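Telbridge firm puts four-fingered robot hand up for monthly hire

Last updated: 2 April 2021

I've been pestering Anora for a look at their new hire kit since I first heard about it, and they finally gave in.
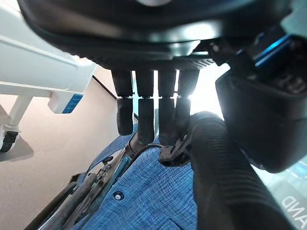
Anora's kit is called the Giltier, and the idea is simple enough: you pay monthly, you get a robot hand with the wrist gear to go with it, and someone from the firm comes out to set it up and show your people how to run it. Small workshops are who they're after, the sort of place that would never buy one outright. The hand is bigger than I'd expected from the leaflet — the four black fingers hang in a row under a rounded palm, each one in two parts with a narrow gap at the joint, and there's a thick ribbed hose coming up beside them that you'd want to keep well clear of your sleeves. I liked the bright blue strip on the wrist, too. It's a small thing, but the rest is so black that I was glad of a bit of colour!

Hire starts at £576 a month, with a £3000 deposit that you get back at the end if nothing's broken. Set-up is included if you're within 20 miles of Telbridge. Further out than that and they'll quote you for travel, which I'd ask about before signing anything (I did ask, and got a "depends where you are").

Bheki Mnguni runs the hire side and was very patient with my questions. He told me most people ring up wanting the hand to do everything, and he spends the first call talking them down to one job. "Pick the dullest thing you do all day and start there," he said. Packing small parts into trays is the favourite so far, and he reckons a new customer can be working by the end of the second visit.

I also rang Juraj Machala at Nair, the lampshade makers, who had an early Giltier on trial. He's happy with it on the whole. The fingers cope well with wire frames, he said, but thin card gave them trouble until Anora sent new settings over, and the first manual was hard going — 174 pages, and the bit on finger care right at the back. Anora say there's a shorter one now, and I've seen it, and it's much better, though the print is still tiny.

My own moans are few. The minimum hire is six months, and I'd like to see three. Phone help stops at five, so anyone running a late shift is on their own until morning. And spare fingers are extra, with no price on the list I was given. Bheki has promised me one and I'll add it when it turns up.

Orders are open now for delivery from June. If you want to try before you pay, Anora are taking names for half-day visits at their unit in Telbridge, and you can bring your own parts along for the hand to have a go at.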